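Contra a louça a condizer

Durante anos quis um serviço completo. Doze pratos rasos, doze fundos, doze de sobremesa, tudo branco com um fio azul na borda, guardado num armário com portas de vidro. Hoje acho que foi sorte nunca o ter comprado.
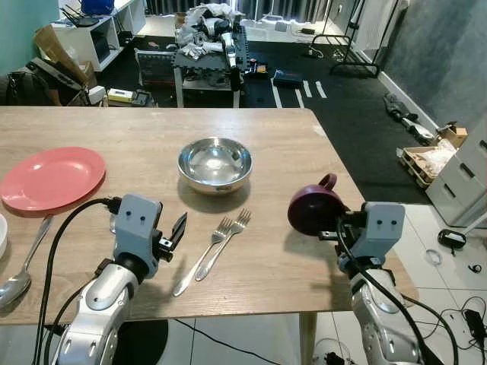 Smaranda Rusu escreveu-me a discordar ainda antes de eu acabar este texto (cometi o erro de lhe contar o tema ao telefone). Para ela, uma mesa com peças desencontradas parece sempre uma mesa de quem acabou de mudar de casa, e comer bem também é comer com os olhos. Diz que um prato de plástico ao lado de uma taça de inox lhe tira a vontade de se sentar.

Percebo, Smaranda, mas olha que a mim acontece-me o contrário! Gosto de uma taça de aço polido, daquelas que devolvem a luz do teto, ao pé de um prato cor de salmão que não tem nada a ver com ela. Gosto de uma caneca roxa escura que só combina consigo própria. Numa mesa de madeira clara, então, fica tudo bem – a madeira faz o trabalho de juntar as coisas e já ninguém precisa de se preocupar com o fio azul.

O problema do serviço completo é que manda em nós. A minha tia tinha um, da marca Vorness, comprado a prestações quando casou, e nunca comi nele uma única vez em criança. Saía do armário em dezembro, era lavado à mão, secado com um pano especial e voltava para dentro em janeiro, depois de os adultos terem passado as festas a vigiar os cotovelos dos mais novos. Quando se partiu uma terrina, houve silêncio ao jantar. Por uma terrina! E depois andou-se 7 meses à procura de outra igual, até aparecer uma em Trurkau, numa loja de velharias, por 90 euros e com um tom de branco ligeiramente diferente. Ficou no fundo do armário, virada para a parede.

Cá em casa, quando se parte um prato, apanham-se os cacos e come-se noutro. Não há luto. O plástico, aliás, merece melhor fama do que tem. É leve, aguenta crianças e aguenta-me a mim de manhã cedo, que sou pior do que elas. Não o ponho no micro-ondas e não lhe corto carne em cima com a faca grande, mas para uma torrada ou uma fatia de melão serve lindamente.

Já com os talheres sou mais esquisito, confesso. Um garfo tem de ter peso. Tive uns tão fininhos que dobravam na batata cozida, e comer com aquilo era uma tristeza. Os de inox simples, sem desenhos no cabo, são os que duram e os que se lavam sem andar a esfregar arabescos com uma escova. E não me importo nada que a colher seja de outra família. Quem é que, a meio da sopa, vai comparar o cabo da colher com o do garfo? (O Dorin Jitaru vai. O Dorin compara tudo e já me virou uma colher ao contrário à mesa para ver se tinha marca.)

Com as canecas é que a coisa se torna pessoal. Cada um tem a sua, e quem disser que não tem está a mentir. A caneca certa é aquela em que os dedos cabem na asa sem tocar na parede quente, e isso não se descobre na loja, descobre-se às sete da manhã com o café lá dentro. Comprar seis iguais é comprar seis vezes o mesmo engano. Prefiro juntá-las uma a uma, de feiras, de saldos, de casas que se desfizeram, mesmo que depois não empilhem bem e o armário pareça uma bancada de mercado.

A Smaranda vem cá jantar para o mês que vem. Prometi-lhe um prato de loiça, branco, redondo, sem discussão. A sopa é que vai na taça de inox, e se ela se queixar, há pão.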